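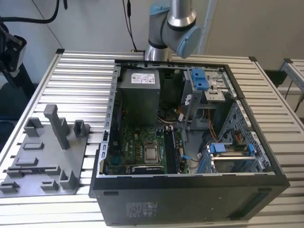 The work I will present this afternoon concerns the order in which a robot should learn the steps of a long task. Our group at Garstead has spent the past year on the disassembly of used desktop computers, and the method we call Meireles came out of that effort. A desktop tower is a demanding subject. With the side panel off and the case laid flat, the arm has to reach past looping drive cables and bundles of thin wire to get at the parts it needs, and the blue plastic latches on the drive cages give it only a small surface to work against. The fixture plate to the left of the tower stays in one position throughout, so that its blocks and posts can serve as a fixed reference for every trial.

Pause. Next slide: the baseline.

The usual approach trains one policy on complete demonstrations. Svitlana Pasichnyk collected 690 of these for us by teleoperation. The baseline policy performed well at the start of an episode and poorly at the end. Small errors in the first steps carried forward, and the later steps were seldom reached in a state the policy had seen before.

Slide: the method.

Meireles divides the task into six stages and trains them in reverse. The last stage is learned first, from start states set by hand. Each earlier stage is then trained to finish in a state from which the next one is known to succeed. Valdir Teixeira will cover the scoring function in his talk on Thursday, and I will not go into it here. Please refer detailed questions on that point to him.

Slide: results. Allow time for the audience to read the table.

We ran 30 trials per condition on cases that were not used in training. The gain over the baseline was largest in the final three stages – the first three showed little change. I would ask the audience to note that the total amount of demonstration data was the same in both conditions.

Slide: limits.

Stage boundaries are still chosen by a person. Jarlath Ó Conaill has tested automatic boundaries on the Vavico data, with mixed results. Cables that shift during a trial remain the most common cause of failure, and the present method does not model them. All trials used a single arm, and we make no claim about other hardware.

Slide: acknowledgments. Thank Anderson Damasceno for the fixture design and Jannik Hamann for the evaluation software. Invite questions.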